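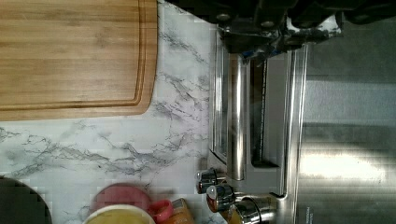
A bamboo cutting board beside a stainless steel toaster oven on a marble-patterned countertop.

Putusley center to open shared kitchen to residents in May

The Putusley Community Center will open its rebuilt ground floor kitchen to residents in May, the center said in a notice posted on 16th January. Bookings will be taken at the front desk and through the center's website starting one month before the opening.

The kitchen has been closed to the public while the old cabinets, sink and flooring were taken out and replaced. It will be offered in two-hour sessions to people who live in Putusley and to local clubs and classes. Residents will pay a lower rate than groups from outside the town. The center has not yet published the full list of charges, but said that it will appear on the website before the first bookings are taken.

The new room has 7 workstations along the walls and a long table in the middle. Each workstation has a stretch of countertop, two electrical outlets, a drawer of hand tools and a cutting board. The counters have a white marble pattern with gray veins. The center said that the surface was chosen after samples were left out in the lobby for visitors to look at, and that a plain dark gray was the second choice.

Small appliances will be used for much of the cooking. The old kitchen had a single large range, which was often in use by one group for a whole afternoon and left little for anyone else to cook on. The range has been removed. In its place, the stations will have toaster ovens, and portable burners can be signed out at the desk. A full-size wall oven has been kept for classes and for large trays, and must be requested when the booking is made.

The cutting boards are bamboo with a groove around the edge to catch juice. Users are asked to wash them by hand with warm water and dish soap, dry them with a towel and stand them upright. They should not be put in the dishwasher or left to soak in the sink. Separate plastic boards for raw meat and fish are kept on the shelf next to the sink, and the bamboo boards are to be used only for bread, fruit, vegetables and cooked food.

The rules for the toaster ovens are printed on a sheet that will be given out with each booking. Nothing may be stored on top of them, and boards, towels and paper packaging must be moved well away before an oven is turned on. The crumb tray has to be emptied at the end of the session. Foil may be used to cover a dish but may not be used to line the bottom of the oven. Users are asked to turn all the knobs to the off position, unplug the oven and let it cool before wiping the outside with a damp cloth. Scouring pads are not allowed on the metal.

Hot pans may not be set down directly on the counters. Trivets are kept in the drawers, and the center asks that they be returned to the same drawer after use. A charge may be made for scorch marks or deep scratches.

The work was carried out by Pliltier, a builder that also repaired the roof of the center's main hall. The cabinets were supplied by Plistier. The center said that most of the cost came out of its building fund. A further $1,000 was raised at a bake sale and has been spent on pans, mixing bowls, knives and storage boxes.

Two regular programs will move into the kitchen once it opens. The first is the Sisay lunch club, which has been meeting in the side hall with food brought in from outside. The club will cook on site and will have the kitchen in the late morning. The second is a beginner cooking class for adults, with each lesson lasting 90 minutes. The opening lessons will cover knife use, roasting vegetables in a small oven and making soup from basic pantry items. Ingredients are included in the class fee. People who have food allergies should say so when they sign up, as recipes can be changed if there is enough notice.

Children under 12 may use the kitchen only with an adult. Pets are not allowed, except for service animals. Groups must bring their own ingredients and take all leftovers with them at the end of the session, including anything in the refrigerator. Food left behind will be thrown away the same evening. Aprons can be borrowed, but dish towels are not provided and users should bring at least one.

Parking is available in the lot behind the building. The kitchen can be reached without steps from the rear entrance, and one of the workstations has a lowered counter with open space underneath for wheelchair users. That station can be reserved in advance.

Residents will be able to look around the kitchen before bookings begin. The center plans an open afternoon with coffee and baked goods, and staff will be there to show how the equipment is used and to answer questions about rates. No booking is needed for the open afternoon. The time will be posted on the notice board in the lobby and on the center's website.

Anyone who wants to donate kitchen items is asked to check with the front desk first. The center has enough mugs and plates but is still looking for baking sheets small enough to fit a toaster oven, measuring cups and lidded containers. It cannot accept used electrical appliances.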